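About Us

Shares 39 | Comments 2

We test machines that are supposed to do chores, and most of the time we end up telling people to wait.

Pridanis started when Toivo Saarela was managing the back end of a commercial laundry and kept getting sales calls. Every caller had a machine that could fold. Some of them could, too, if you fed them flat white sheets, one size, corners already clipped in place by a person standing at the front. Toivo would ask who was going to do the clipping and the call would get shorter. After a few years of this he figured somebody ought to be asking that question for a living.

Hertta Koivisto came over from machine maintenance. She has spent most of her working life with her arms inside equipment that the brochure said would run by itself. She runs our floor tests and writes most of our reports, and if you have read one and found it grumpy, that was her. Toivo writes the invoices and the polite parts.

Who pays us

Laundries, small hotels, care homes, a few shops that pack and label by hand. They have seen a video and want to know if the thing in it would work in their building, with their stuff and their people. We also get calls from companies building the machines, and we take that work on one condition: they don't get to edit what we write. Two have walked away over this. We don't take a cut of sales and we don't resell anything.

What we ask

Our questions are boring. Who loads it? Who clears it when it jams, and can they do that without calling someone? What does it do with the item it has never seen before? How long does a person take at the same job on a normal afternoon, with the radio on and the phone ringing?

We also ask what counts as done. You'd be surprised how often a demo ends with a shirt that's sort of folded, and everybody claps. Put that shirt in front of a woman who has folded for a living and she will pick it up, shake it out and do it over. Then you've paid for the machine and you've paid her too.

The Shimada test

Our standard clothing test is called Shimada, after the street where we rented our first room. There is nothing clever in it. Clothes go down the way clothes really land, on a surface that gives a little. The machine gets no help. Somebody writes down every time a hand goes in, including the small ones that people making videos tend to forget, such as tugging a sleeve out from under.

Zeromus is the longer version. Same clothes, whole shift, and the person writing things down has to be somebody with no stake in the result. Very few machines have been through Zeromus. Several were withdrawn by their owners before lunch.

People ask why we bother with clothes when the money is in boxes. A box holds its shape. You can look at it once, decide where to grab it, and it will still be that box when your gripper arrives. A shirt changes as soon as you touch it. The part you wanted is now under another part, and whatever plan you had is for a shirt that isn't there anymore. If a machine can cope with that, we are willing to believe a lot of other things about it. So far we haven't had to believe very much.

We should be fair here. The work has gotten better. Two fingers on an arm used to be hopeless with cloth, and now they can be good at picking it up. We've seen grabs that we would not have bet on. But picking up is the start of the chore, and the price list tends to be written as if it were the whole thing. A kid can pick up a shirt. Ask any parent how far that gets the laundry.
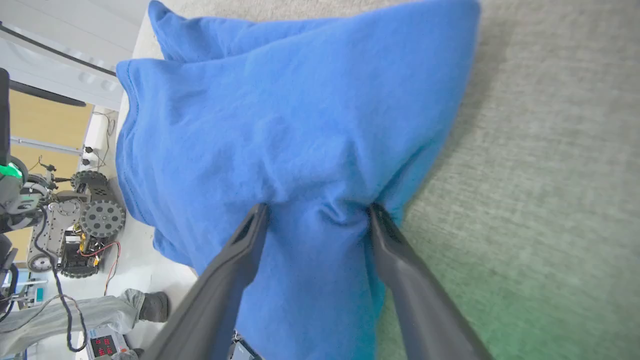
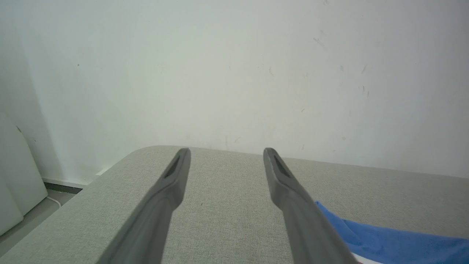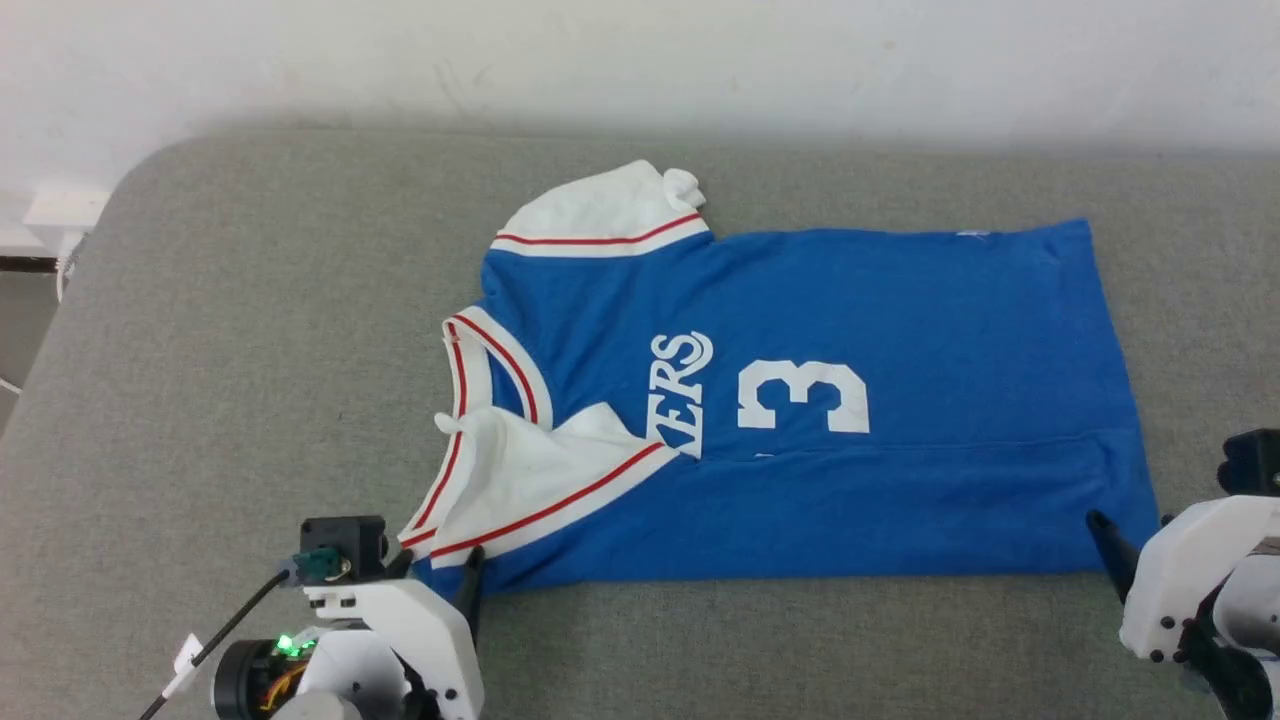
Trim is where we see a lot of trouble. Plain cotton tees are forgiving, and that's why you see so many of them in demos. Add a stiff band at the neck, or big printed numbers that don't bend like the fabric around them, and a fold that worked all morning stops working. Team shirts, work shirts with badges, anything with a lining. We always ask for a bag of those, and we ask that the bag come from the customer's own hampers. One builder sent us a bag of brand-new tees with the store creases still in them. Hertta sent it back.

Homes are further off than shops, in our view. A shop can clear a table, fix the lighting and decide that only towels go through. Nobody lives like that on a Sunday night. At home the basket has a fitted sheet in it, and a sock inside the sheet, and the one sweater that was never supposed to go in the dryer. We have been asked to recommend something for a private household plenty of times and have yet to do it.

What we have said yes to

Our record isn't all no. We told a hotel to buy a sheet folder — an old-fashioned one, with rollers — and they still use it. We told a packing shop called Vanirance to go ahead with a machine that puts labels on cartons and does nothing else. They wanted the model that also picked and packed. We had watched it pick. They bought the labeler, kept their packers, and have asked us back for a look at something new in August.

You may notice that both of those machines do one narrow thing to one kind of object. We noticed too. We'd like to be wrong about the general ones, and we keep a shelf cleared for the first general-purpose folder that gets through Zeromus without a hand going in. At the moment Toivo keeps his lunch on it.

Working with us

Write and tell us the chore, who does it now, and how long it takes them. If you don't know how long it takes them, find that out first, with a clock, and don't pick your fastest person. Quite a few people do that much and never need us.

If you do, we'll want to stand in your building for a while before we look at any machine. We charge for that part whether or not you go on to a test. The report is yours, you can show it to anyone you like, and the seller is welcome to call Hertta and argue. She picks up after 2.

2 comments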